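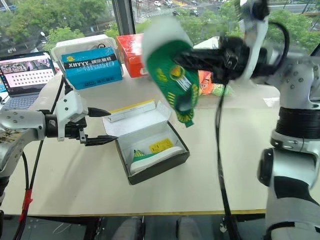
Basal Temperature Charting: Tips for Your Nightstand

I've charted my temperature every morning since January and I love how simple it gets once everything has a spot! Keep the thermometer within arm's reach, so you can take your reading before you sit up, talk or sip water.

Set one alarm and stick with it, weekends too (I know, I know).

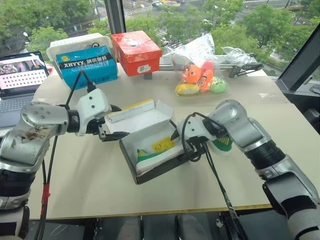
Tape a pencil to a paper chart if your phone tends to pull you into messages. Fresh batteries go in the same drawer, and a small flashlight is great on dark mornings.

Had a fever or a rough night? Write it next to the number and keep going. Bring the whole chart to your next appointment, messy days included!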